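材料科学导论 第六讲讲义
摩擦与表面粗糙度
主讲：Hanne Bjarnason
2019年3月4日

上一讲我们讲了硬度。今天讲两个物体接触的时候，表面发生什么事情。请同学们先把一月份发的符号表拿出来，今天用的符号和那张表是一样的。

一、真实接触面积

用肉眼看，一块磨过的钢是很平的。在显微镜下面，它的表面有很多小的峰和谷。两块钢放在一起，只有一部分峰互相碰到。所以我们要分开两个概念：名义接触面积，就是用尺子量出来的面积；真实接触面积，就是峰和峰真正碰到的面积的总和。第二个比第一个小得多。

压力增加的时候，峰被压扁，真实接触面积也增加。对于金属，在一般的载荷范围里面，真实接触面积和载荷成正比。这就解释了中学学过的那条规律：摩擦力和法向力成正比，和名义面积没有关系。

二、软材料的情况

橡胶和泡沫不一样。它们很容易变形，可以填到对面的谷里去。载荷再大一些，真实接触面积就接近名义面积，不能继续按比例增加。因此软材料的摩擦系数不是一个常数，载荷越大，系数一般越小。

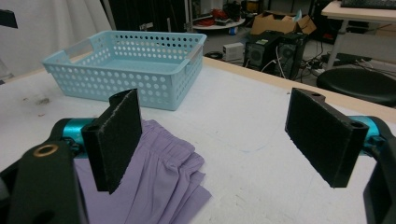

为什么软材料的摩擦系数一定要和载荷一起写？
因为同一种材料在不同载荷下测出来的系数不同，只写一个数字，别人没有办法比较，也没有办法重复你的实验。

三、砂纸和粗糙度

实验课上我们用砂纸来改变试样的表面。砂纸的号数越大，颗粒越细。我们从236页的表格里选两种：900号和3000号。用900号磨过的试样，还能看到方向一致的划痕；用3000号磨过以后，表面开始反光。

请注意，表面越光滑，摩擦不一定越小。两块非常光滑又非常干净的金属放在一起，真实接触面积反而大，原子之间的吸引力也起作用，摩擦可以变得很大。这一点去年很多同学在考试里写错了。

四、实验安排

实验由Jianguo Zhong老师和Hussam Hattar老师负责。温度统一写298 K，如果你测的室温不同，请写你自己测的值，不要抄这个数字。每一组要交的内容：

试样的材料和砂纸号数
每次的法向载荷，单位用牛顿
静摩擦力和动摩擦力，各测五次
一张图，横轴是载荷，纵轴是摩擦系数

做橡胶试样以前，用酒精擦表面，等它完全干了再放上去。手指不要碰接触面，手上的油会改变结果。

五、思考题

1. 把一块砖平放和竖放，拉动它需要的力是否相同？用真实接触面积来说明。
2. 赛车用宽的轮胎。如果摩擦力和面积没有关系，宽轮胎有什么用处？
3. 两块玻璃中间有一点水，为什么很难分开？这个问题和下一讲的润滑有关系，可以先想一想。

答案写在作业本上，交给Jianhua Guo。下一讲请先读课本润滑那一章的前两节。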